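Feb 6, 2019

So I finally went to a leadership hustings, and I have opinions! Our local party is picking a new council leader for Fatdale, and it's down to two – Anouk Koster and Koen Schouten. Members have seven days left to send in their ballots (mine is still on the kitchen counter, under a pizza menu).

Koster wants to freeze parking fees until August. Schouten wants to scrap them, and when someone asked where the money would come from he talked for five minutes about his grandfather's bakery. I liked the bakery story. I still don't know where the money is coming from.

I walked in leaning Schouten and walked out leaning Koster, mostly because she said "I don't know yet" twice and didn't seem bothered by it. With only 500 members voting, this could be really close. I'll post again once the count is in.
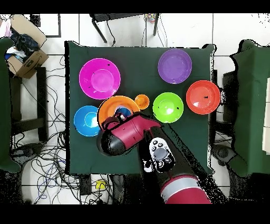

*Brightly colored plastic bowls on a dark green cloth.*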